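Can a Robot Learn From a Pretend Kitchen?

20 Mar 2021

You may have heard that robots can now "teach themselves" to do chores. Be careful with that sentence. It leaves out a lot of work, and most of the work is done by people.

Take a robot called Lokum. It is being built by a company named Zoltiron, and its job is to pick things up and put them where they belong. Lokum learns from examples. An example is a record of one try at a job: what the robot's camera saw, how its arm moved, and where the thing ended up.

How many examples does it need? More than you would. If someone shows you how to put a cup on a shelf, you get it the first time. Lokum was given nearly 700 tries at one small job, and it still dropped the cup sometimes.

Doing all those tries with a real arm is slow. Cups break. Motors wear out. Somebody has to put everything back each time. So the team gathers many of its examples inside a computer program called Ornwood, a bit like a video game. It draws rooms with walls and counters and objects, and a pretend robot practices in them. 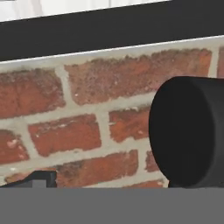
A computer can change the room in a blink. It can swap the wall, move the light, or turn the pretend camera a little to one side. The idea is that if Lokum sees lots of different rooms, it won't be confused by a new one.

Does that work? Partly. Here are two things to ask when somebody tells you it does.

First, does the pretend world act like the real one? A drawn brick can look very good. But looks are the easy part. Real cups are slippery. Real drawers stick. If the program gets those things wrong, the robot practices the wrong lesson over and over.

Second, who checked the examples? A try where the camera looked the wrong way may teach very little about cups. Someone has to decide whether to keep it. At Zoltiron, 3 people do this, and they don't always agree.

There is also a real test room, called Fonseca. Last November, Lokum tried 6 jobs there that it had practiced in Ornwood. It managed 2 of them. The company called this "promising." Maybe it is -- but you could also say it failed at four.

So the next time you read that a robot learned something by itself, ask where the examples came from, and ask how many tries went wrong.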